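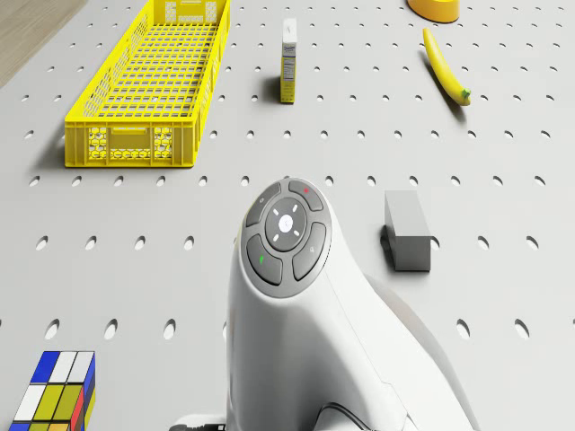 The simulated bench used in the comparison, with the arm's joint housing above a perforated work surface. Rendering: Juseo.

26 September 2025

Juseo publishes results of simulated gripper and controller comparison

Juseo, the independent test office for automation equipment, today publishes the results of its first comparison carried out wholly in simulation. The study set two gripper designs against each other on one model of a robot arm, and ran each of them under two motion controllers. It was prepared at the request of Drevolo, which packs mixed goods for small retailers, and was completed in September.

The comparison covers 3269 grasp attempts. Each attempt began from a recorded starting layout, so that every pairing of gripper and controller met the same objects in the same positions. Juseo drew up 239 such layouts and is releasing all of them with the report. A further 100 attempts were set aside before the main series for adjusting the contact settings, and these are not included in the published figures.

The first gripper, supplied as a model by Omerović, uses padded contact surfaces mounted on a common plate. The second, from Dirkano, is a parallel design with two flat fingers. Both suppliers were given the object list in advance and were free to propose a closing speed and a holding force. Once those values had been lodged with Juseo they were not changed.

The object set is made up of ordinary goods and household items, among them a plastic crate, a carton, a banana and a Rubik's cube. It was chosen to include soft outlines, hard corners and at least one open lattice, a feature that has given trouble in earlier trials on physical benches. Colours and labels were kept on the models so that the same layouts can be used later for camera work.

According to the report, the Omerović gripper held rounded items more securely, and its results varied less between the two controllers. The Dirkano gripper was quicker to close and was the better of the pair on upright cartons and plain blocks. Neither design is recommended for lifting the crate by its side wall. The report advises taking hold at the end section, and it sets out the approach angles at which this was achieved.

Differences between the controllers were smaller than expected. The position controller gave shorter cycle times, while the force controller reduced the number of items pushed out of place on approach. For a bench on which goods stand well apart the report sees little reason to prefer one to the other – the choice becomes more important when items are set close together.
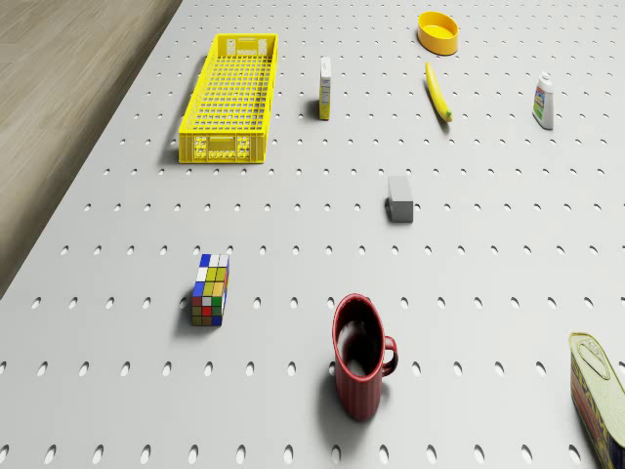
Drevolo welcomed the findings and said that the wide spacing used in the layouts was fair to both suppliers, though its own packing tables are a good deal more crowded, and it asked that a second series be run with goods touching one another before any purchase is decided. It added that a dropped item costs it more time than a slow one, and that it would read the tables in that light.

Juseo has accepted the request. The second series will use the same object models and the same arm, with new layouts agreed between the parties. Omerović and Dirkano have both confirmed that they will take part, and each may submit revised values for speed and force beforehand.

The office draws attention to the limits of the present work. Friction between the goods and the gripping surfaces was taken from supplier data and was not measured by Juseo. Packaging was treated as rigid, and no allowance was made for wear. The results should therefore be read as a ranking under stated conditions, and should not be quoted as expected performance on a working line.

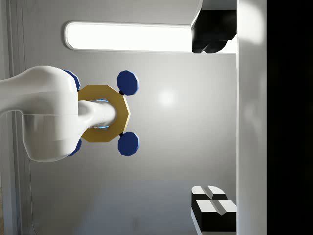 Inspection of contact between gripper and goods was carried out from several simulated viewpoints, and attempts in which the software reported a hold without sufficient contact were counted as failures. This rule was applied equally to both designs. It lowered the totals slightly in each case and did not alter the order of the results.

The full report, the layout files and the controller settings may be obtained from Juseo free of charge. Organisations wishing to enter a gripper, arm or controller in a later series should write to the test office, giving the model format and the name of a technical contact. Models must be supplied complete, with mass and centre of gravity stated for every moving part.

Notes to editors

Renderings from the study may be reproduced with credit to Juseo. The comparison was financed jointly by Juseo and Drevolo. The suppliers made no payment and received the report on the day of publication.

Issued by the press office, Juseo.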